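## 4. Setting up the wrist camera streams in Terine

This section covers the wrist cameras on a two-arm base running Terine with the Breltus perception package. Finish Section 3 (arm homing and joint limits) first. If the arms have not been homed since the last power cycle, the camera transforms will load but they will be wrong.

### 4.1 Before you start

- Both grippers are open and clear of any surface.
- The stop button is within reach of the person at the keyboard.
- The Breltus service shows **Ready** on the Terine status page.
- You have the lens calibration file for each wrist camera. The files are not interchangeable.

**Caution:** Starting a stream does not move the arms, but loading a saved pose in step 6 does. Keep people out of the reach of both arms from step 6 on.

### 4.2 Start the streams

1. Open **Devices > Cameras** and select **Wrist left**.
2. Load the calibration file for that camera. Terine rejects a file with a serial number that does not match.
3. Set the exposure mode to **Auto** for now. You will lock it in 4.4.
4. Select **Start** and wait for the preview.
5. Repeat steps 2 to 4 for **Wrist right**.
6. Load the saved pose **view_open** and select **Go**. The arms move at the reduced setup speed.

### 4.3 Check the view

The fingers should come up from the bottom of the preview, spread apart, with the black gripper body at the lower edge. Some of the body is always hidden. What matters is that both fingers show and that the space between them is open to whatever the arm is facing – a machine at close range or a long view across the floor.
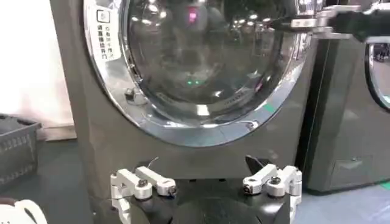
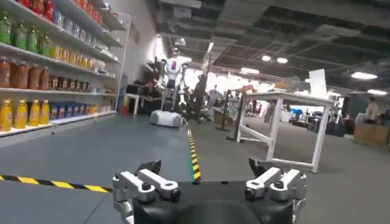

If only one finger shows, the camera bracket has turned on its mount. Stop the stream, loosen the bracket, square it to the gripper body, and tighten it again. Do not try to fix this with the crop setting. The crop changes the picture but not the transform, and grasp points will land to one side.

### 4.4 Lock the exposure and build the masks

1. Point the arm at the brightest part of the work area, ceiling lights included, and wait for the preview to settle.
2. Select **Lock exposure**.
3. Open **Masks > Self** and select **Learn gripper**. Terine opens and closes the fingers 50 times.
4. When the mask is drawn, check that it covers both fingers and any cable that enters the view.
5. Open **Masks > Reflective** and set the level to 2. Use 3 for chrome, dark glass, or polished steel at close range.
6. Select **Save to profile**.

**Note:** Glass and chrome return lights and shapes from the rest of the room. With the reflective mask off, the planner may treat a reflection as an object and refuse a path that is clear.

**Note:** The other arm is not part of the self mask. It is removed using its joint positions, so it will disappear from the planning view only if both arms are homed.

### 4.5 Confirm the result

Select **Run check**. The mask score must be 97 or higher for each camera. A lower score usually means the exposure was not locked before the mask was learned – repeat 4.4 from step 1.

If the score is still low, export the log from **Tools > Log** before restarting the service. A restart clears it.

Continue to Section 5, *Planning groups and keep-out zones*.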